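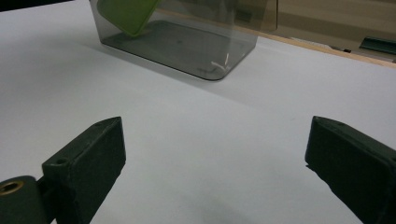
Figure 2. A transparent smoky-gray plastic container on a white tabletop, with a green lid and a small white object inside.

4.2 Relay legs and spectator turnout

The Geren Winter Games relay passed through towns of very different size, and the organizers kept a record for every leg. We used these records to ask whether the length of a leg had any bearing on how many people came out to watch it. The relay was run in stages between Fonseca and the stadium at Felar, with most stages held in December. Each stage was split into legs, and each leg was carried by one torchbearer or by a pair. The route data list 465 legs in all. Legs that were canceled because of snow or moved indoors were kept in the list but left out of the turnout analysis.

Turnout was taken from the stewards' tally sheets. Stewards stood at fixed points and wrote down the number of spectators at the moment the flame went by. The sheets do not separate local residents from visitors, and children carried by an adult were sometimes left out. We therefore treat the counts as a lower bound. The highest count for a single leg was 2,588, on the last leg into the main square at Fonseca. That leg was followed by a concert, and many of the people present may have come mainly for the music. The results below are given both with and without it.

Leg length explained very little of the variation in turnout. Short legs in town centers drew large crowds, but so did several long legs along the lake road at Ilumia, where schools had closed for the morning. Time of day mattered more. Legs that started after 4 p.m. had higher counts than morning legs in the same town, and the gap was widest in the smaller places. In towns with fewer than around 2,000 residents, the evening legs were often the only ones with spectators along the whole route.

The type of torchbearer also made a difference. Legs carried by members of a local sports club had higher turnout than legs carried by guests of the sponsors. Clubs had been given the names and start times of their own torchbearers a week ahead, while the names of sponsor guests were released on the same morning. We cannot tell from these data whether the early notice or the local tie was the stronger factor. Legs carried by former athletes fell between the two groups.

Removing the final Fonseca leg lowered the mean for evening legs but did not change the order of the groups. The same was true when we dropped the stages for which a tally sheet was missing. Weather was recorded only once per stage, at the start, and is not included in the model. Section 4.3 turns to the lighting ceremony at Felar, where attendance was ticketed and the counts come from the gates.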